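街坊通讯:Gimham 环岛改造,夏末进展

赶着发,有错字先见谅。上期说好要写环岛的事,拖到现在,东西倒是越攒越多。

先说最要紧的:Valdebenito 路口往北那条右转专用道,确定要取消了。不是临时封,是取消。路面重新划线,右转和直行并成一条,原来的导流岛削掉一半,腾出来的地方给公交停靠和自行车。镇上的公告贴出来才两页纸,字小得很,很多人开过去看见锥桶才知道。

意见不少,也吵。七月那场说明会,会议室坐不下,门口还站了一圈。反对的主要是每天从北边进城上班的,说早高峰本来就堵到加油站,再少一条道,怕是要堵到桥上去。支持的多半住在路口边上,过马路过怕了。两边说的都有道理,我这里不站队。(好吧,我走路上班,你们自己判断。)

几个数字,都是公告附件里抄来的:
早高峰一小时,北向车流大约2705辆。
其中右转的,113辆。
过去几年路口登记在案的剐蹭和碰撞,12起。没有死亡。

右转的113辆这个数,会上有人当场不认,说测的那天学校放假。镇里答复说会在开学后再测一次,结果公开。什么时候公开没讲。我们会盯。

下面按大家来信问得最多的几件事,一条一条说。

施工时间

夜里干,晚上九点以后开工,早上六点前收。铣刨和摊铺那几晚会吵,施工方承诺提前往信箱里塞通知。没收到的请来信,附上门牌号,我们汇总一起转过去。上次东段修下水道,说好的通知一半人家没见着,所以这回想留个底。

承包的是 Prundotmont,就是前年做河堤步道那家。活儿还行,收尾慢。步道的栏杆拖了多久才装上,大家还记得吧。这次合同里写了逾期要扣钱,具体扣多少附件里没给,已经去信问了。

绕行

分两段。北向车从 Trastus 街绕,过小学,再回主路。南向不用绕,单车道慢慢走。

小学那段限速降到三十,早晚接送时间大货车不准进。这一条是说明会之后才加的,原来的方案里没有,算是那晚没白坐。Trastus 街两侧停车全部暂停,包括有居民证的。对,有证也不行。替代车位在旧货运站的空地,免费,凭证进,先到先得。空地晚上灯不太够,已经有人提了,还没回音。

骑车的注意,绕行路线上有一段石块路,下过雨滑。推着走几步更稳当。

公交

9路临时改站。原来环岛南侧的站牌往前挪到药房门口,北侧的站取消,去图书馆方向的请走到桥头上车。班次不变,但司机自己说了,头两周肯定晚点,赶火车的早一班走。

轮椅和婴儿车:药房门口那个临时站台有坡道,桥头的没有。这个很不应该。已经反映,答覆是“正在研究”。有需要的可以打公交公司的预约电话,号码在站牌背面,字也很小。
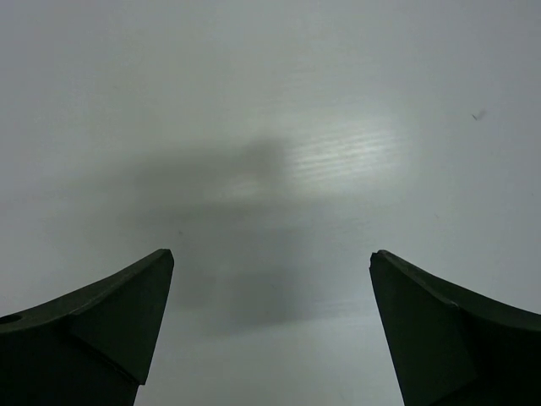
商铺

环岛边上的店照常开门,请大家照常去。修车铺、面包房、洗衣店都问过了,营业时间没变,只是后门进货的车要改走小巷。面包房说早上那批货可能晚到,要买热的别去太早。

补偿这块比较含糊。附件里有一句“受影响经营者可提出申请”,怎么申请,交给谁,凭什么算,没有下文。有两家店已经自己写信去问了,回信内容收到后我们下期登出来。手里有往年同期流水的,先整理好,不管最后怎么定,总用得上。

行人过街

四个方向都要做,中间加安全岛,可以分两次过。按钮式信号灯只装在北侧和西侧,南侧和东侧是斑马线加警示灯。为什么不都装,说是预算。会上有位家长问得很直接:孩子上学走的恰恰是东侧。台上没人接得住这个话,后来记进了纪要。纪要我看过,写得比当时客气的多。

施工期间过街只开西侧一处,其余围起来。别翻围挡,真的有人翻。

还没有答案的

桥头坡道。
东侧信号灯。
补测车流的日期和公开方式。
旧货运站的照明。
垃圾车走哪条路,这个居然一直没人提,是上周收信才发现的。绕行那段巷子窄,车进得去,调不了头。已经写信。

怎么提意见

书面的最有用,口头说的容易散。写清楚地点、时间、看见了什么,一两句就够。投到镇公所一楼的绿箱子,或者直接回复这封通讯,我们每周打包送一次,会要回执。截止日期公告上写的是“施工开始前”,而施工开始日期又没写死,所以越早越好。

已经递过的不用重复递。上次有一封被当成三封登记,反倒查起来麻烦。

下期预告:河边停车收费的事,还有东段路灯为什么总是半夜灭。有照片的请寄来,看得清杆号最好。

本期编于2026年8月30日,之后如有变动,以路口张贴的公告为准。公告要是又换了小字版,告诉我们一声,我们打大了贴在公告栏右边。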